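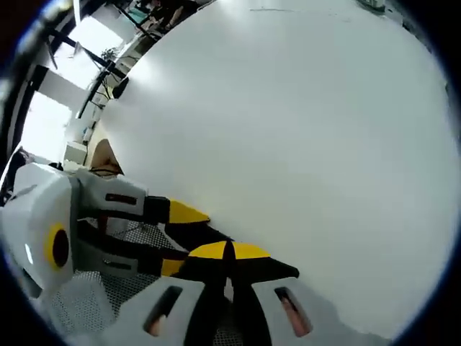
January, 10:40. Mask leak bench, Rurnis nasal cushion, medium. Head form refitted by Cosmin after the strap slipped. Set pressure 10 cmH2O, breathing simulator on, humidifier off. Run 201 gave a steady leak at the vent and a second one at the left cheek. Retightened lower strap one notch, repeated as 202, cheek leak gone. 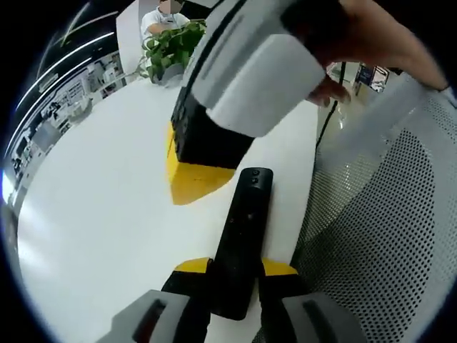

Flow sensor zero drifted again between runs. Swapped to the Corar unit, serial ending 1086, and rezeroed with the hose capped. Run 49 from the old log used the other sensor, so don't pool it with these. Bianca to check the ramp setting before the large cushion goes on.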